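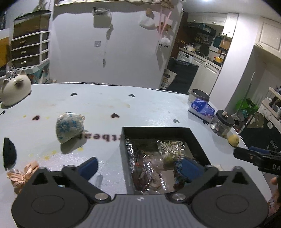
Right pad in the jewelry box, left one over the table

Pomberg student project: hand-held grippers, small stuff week
Started by lewis_rutherford, 6/21/22

lewis_rutherford
Okay, small stuff week! For anyone new, I'm Lewis Rutherford and I'm doing the summer project at Pomberg with the Bruton group. We need 2000 pick and place demos before the arm gets to try any of it, and I have 900 so far. The plan for this batch is jewelry out of the box, one piece at a time, onto the table. Everything in there is tangled up in foil and I love it, but my pace has gone way down. Does a tangled pick count as one demo or should I cut it up?

hedau_club
One demo. If you go for a bracelet and a chain comes along, leave it in. The arm is going to run into that too.

mangubat14
Hard disagree, sorry. We left ours in last February and the policy learned to grab a fistful and shake. I'd tag every pick where more than one thing comes up and train without them first.

Also, that foil! Shiny and crinkled, under pearls, on a glossy table. Are you trying to make it fail?

lewis_rutherford
Kind of, yes – the rubric gives extra for hard backgrounds. I did some easier ones too, so here's the pouch set, which I find way more fun.
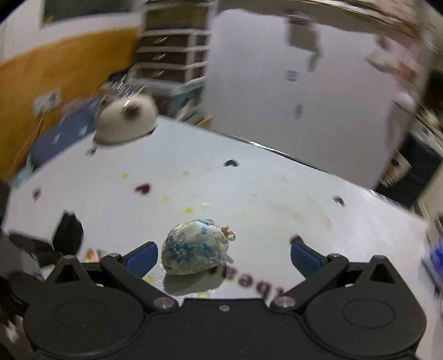
Fingers open, coin purse in between

hedau_club
Oh, that's a nice approach. Pouch right between the pads, and you can see both tips. Are you going for the body or the clasp?

lewis_rutherford
Body. I tried the clasp 14 times and gave up on it. The pads are wide and that little ring is so small that I was mostly pushing the purse across the plastic.

mangubat14
Put the clasp tries in a folder of their own and keep them. Failed grabs are worth having as long as you don't mix them in with the good ones.

And can we talk about the lettering showing through by the pouch? It's in the box shot too. I'd turn the table or cover that spot for half the set, otherwise you're teaching it "stuff lives next to the letters."

hedau_club
I wouldn't bother. Move the objects more and it comes out the same.

mangubat14
Only if he really does move them, and people get lazy after the first hundred. I sure did.

bruton_sam
Quick one from the Bruton side. Tag the multi-item picks, don't delete anything, and do whatever you like with the table as long as you write it down. We can argue about training later.

lewis_rutherford
Fair enough! Tagging tonight, then back to the necklace. Mangubat, I'll throw a towel over the letters for the next batch and post both sets so you two can fight over the results.

hedau_club
Plain towel please, no stripes.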